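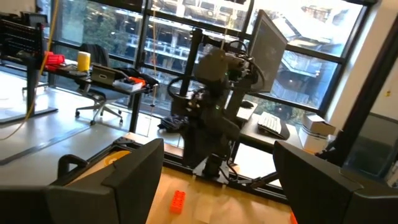
### 4.2 The table session at the Breltthorpe open day

Picking up a small toy is a task that every visitor already knows how to do, and we wanted to build the whole open day around that. People who would never ask a question about control loops will happily ask why a machine goes for one side of a toy and leaves the other alone. As Figure 3 shows, the wrist view makes this question hard to avoid: the two fingers stand wide open at the bottom of the picture, and the orange-red brick lies closer to the left one, with its studs facing up and a good stretch of bare wood beyond it. A visitor looking at this view can see at a glance that the gripper is not centered on the brick. Many of them said so out loud, often before our host had finished the introduction, and from then on the session more or less ran itself!

The open day was held on 08/06/2019 at our laboratory in Breltthorpe, and 163 visitors signed in at the door. Groups came to the table in turn and stayed for one round each. A round had 4 parts: a short welcome, a guessing step, a live attempt by the arm, and free talk. We kept the welcome very short. In a trial run with colleagues from the Hovlow group in January, the welcome had grown into a small lecture, and people had started looking out of the window long before anything moved.

The guessing step was the one we were most curious about. The host placed an object on the table, brought up the live wrist view, and asked the group where the arm should go next. Visitors could answer in words or by pointing. We gave no hints and did not correct anyone. Some groups agreed right away, and some argued with real energy about whether the fingers should turn first or move sideways first (both work, and we let the arm try whichever plan had the most support). Children tended to answer in terms of their own hands, turning a wrist in the air to show what they meant. Adults more often talked about the arm as if it were a crane. We found both ways of talking useful, and the hosts picked up whichever words the group had chosen.

For the live attempt, the arm was driven by the Mohmand controller described in Section 3, with its speed limited for public use. Each attempt was allowed 300 seconds, including any second try. We had worried that failed grasps would disappoint people. We saw the opposite. A dropped brick brought groups closer to the table edge and started the best talk of the day, and several visitors went back to their own guess and changed it without being asked. One host began holding a short pause after each miss, simply to give people time to speak, and the other hosts copied this by the afternoon.

Two arms facing each other across one table also gave us a topic we had not planned for. The far arm can be seen through the wrist view of the near one, and visitors wanted to know whether the arms "knew" about each other. In our setup they share a common table frame in software, so the honest answer is yes, in a narrow sense. Hosts explained this by asking two visitors to stand on opposite sides of a table and agree on which side was left. It took them a moment, and the laughter told us the point had landed.

Daylight deserves a note for anyone planning a similar event. The wall behind the far arm is glass from floor to ceiling, and we chose to leave it clear. This makes the room a pleasant place to spend an hour, and visitors liked looking across at the concrete building under construction in between rounds. The price is a wrist image whose brightness changes with the weather. The object finder was trained on 2000 images from the same room, recorded at different times of day, and we would not have run the session in this light without them.

We collected comments on paper cards at the exit. The cards were optional and had a single open prompt, "What would you try next?" We read them together as a team and grouped them by theme, as reported in Section 5. Many of the replies were small, sensible experiments: turn the brick on its side, use something soft, hand it from one arm to the other. The last of these has since been added to the Ikthorpe task set, and it will be the main activity the next time we open the lab.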